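Kevodeck Opens Orders for Its Household Manipulation Work Cell

Oct 2, 2021 | By the Kevodeck Press Office

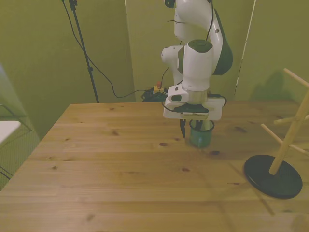

PUMBRIDGE – Kevodeck today announced that its Household Manipulation Work Cell is open for orders from universities, company research groups and technical colleges. The cell is sold as a complete station for teams that teach robot arms to handle ordinary objects, and it includes the arm, a two-finger gripper, cameras, a work table, control software and a starter collection of kitchen tasks.

The product was developed at the company's Pumbridge site and tested over the past year with a small number of early customers. It replaces the Kevodeck bench kit, which supplied the gripper and software but left customers to source and mount the remaining parts themselves. Bench kit owners will continue to receive software updates and may trade in their existing hardware against the price of a cell.

"Our customers told us that setting up a station was taking time away from the work they had hired people to do," the company said in a statement. "We have taken on that part of the job. A group that receives a cell should be able to begin recording on the same day it is installed."

Tasks at table height

The starter collection centers on mugs, bowls, cutlery and small containers. Mugs receive particular attention in the first release. They can be held with one finger inside the opening and one outside, and a wooden mug tree gives the arm a place with several pegs at different angles on which to hang them. Hanging a mug calls for a steady grip, a change of direction and a controlled release, and the early customers asked for it more often than any other task.

In all, 54 tasks are supplied with written instructions, suggested starting positions and scoring sheets. Customers may edit any of them or add their own. Recorded sessions are stored on the customer's own equipment in an open file layout, and Kevodeck does not receive copies unless the customer chooses to send them for support.

Cameras and gripper

A small camera is mounted on the side of the gripper housing and follows the fingers as they close on an object. A fixed camera covers the wider work area. Both are calibrated by a guided procedure in the control software, and the settings are saved so that the cell can be moved within a building and returned to use without a full repeat of the setup.

The gripper fingers can be changed with a single hand tool. Spare fingers are included in the base price – customers who work with glazed or glass items may order a softer set from the same catalog page. An emergency stop is supplied with every cell, and the operator's manual sets out where it should be placed in relation to the person running the session.

Service and installation

Installation, on-site training and repairs will be handled by Mulcahy, Kevodeck's service partner. Training lasts two days and covers safe operation, camera calibration, routine care of the gripper and the recording of a first set of sessions. Each cell carries a service agreement for the first year, with the option to renew. Replacement parts will be shipped from the Mulcahy warehouse in Ralstead.

Customers who already own a compatible arm may order the cell without one. A list of compatible models is available from the sales office on request, together with floor plans and power requirements.

Availability

The first production run consists of 135 cells. Deliveries will begin in December, and orders will be filled in the order in which they are received. The lead time for a standard cell is some 13 weeks from confirmation. Teaching institutions that order 4 or more cells for a single site qualify for a reduced price and one additional training session.

A demonstration cell is in operation at the Pumbridge showroom and may be visited by appointment. Visitors are welcome to bring their own objects for trial, provided that these are clean, empty and small enough to be held in the gripper. Requests should give the size of the party and a short note on the intended use.

About Kevodeck

Kevodeck designs and builds work cells, grippers and recording software for robot manipulation research. The company is based in Pumbridge and sells to academic and industrial customers directly and through its service partner, Mulcahy.

Last updated: Oct 2, 2021

Contact: Kevodeck Press Office, Pumbridge | © Kevodeck. All rights reserved. | Back to top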